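Tariq Soomro
November 28, 2025

1/ I went to the Kultstead open evening so you don't have to. It's the plan to turn the old Caron dye works into "a living archive of urban repair." I'm an architect, I've sat through a lot of these, and I have questions.

2/ First, the word "intervention." I counted a bench, a ramp and a painted wall, all called interventions. The bench is a bench. I sat on it. The back is too low.

3/ The scheme covers 442 feet of river frontage. The drawings show people strolling along every bit of it in shirtsleeves. Anyone who has walked that bank in January knows the wind comes straight off the water and there's nothing to stand behind. The drawings don't add anything to stand behind either.

4/ They say they will keep "100 percent of the existing fabric." I asked what counts as fabric. The brick shell counts. The roof trusses are "under review." The floor inside the vat hall, the best thing in the building, is "subject to levels." So, 100 percent of the walls, maybe.

5/ Lino Cocco is leading the design. I like Lino's early work, especially the small library extension at Niltenness, which is plain and well lit and doesn't leak. Nothing shown last night looked like it came from the same office.

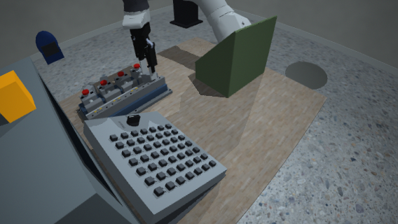
Vol. 7, No. 3

6/ Back to the trusses. The survey is from before the last two winters. If you're promising the public a retained roof, go up and look at it again first. A new survey costs less than the model they had on the table.

7/ Then the "memory wall." Former dye workers will be invited to contribute stories, which get etched on glass. I asked a woman next to me who worked there for years whether anyone had called her. They had not. She wanted to know if there would be a toilet on the ground floor. Good question. It's not on the plan I was handed.

8/ The housing. 203 units, up from what was in the first brochure. Look at the plans for the north block: long corridors, one stair at each end, single-aspect flats looking at the back of the boiler house. You can call that "an intimate relationship with industrial heritage." I'd call it a dark living room.

9/ Someone will reply that the alternative is leaving it empty. I've heard that about every bad scheme in this city for my whole working life. The alternative is a better plan on the same site. Turn the north block a quarter turn and half of those flats get sun in the afternoon. I sketched it on the back of the feedback form and handed it in.

10/ Parts I'd keep: the passage through from Fernanow Street, properly wide, open to the sky, no gate drawn on it. The workshop units are a sensible size. The brick repairs already done on the east gable are very decent, lime mortar and all, and whoever did them should be given the rest of the job.

11/ Parts I don't believe: the rent on those workshop units staying "accessible." I asked for how long. "For the initial phase." How long is the initial phase? "That's still being shaped." Fine, then take the word off the poster.

12/ There were almost 100 people in the room and the question period was ten minutes. We got through four questions, and one of those was about parking.

13/ If you live nearby, ask for two things in writing: the current roof survey, and the sunlight study for the north block. I asked for both at the desk and was told they'd be "shared in due course." I'll post them if they turn up.

14/ Also the gate. No gate is drawn on the Fernanow Street passage now. Check again when the revised set comes out.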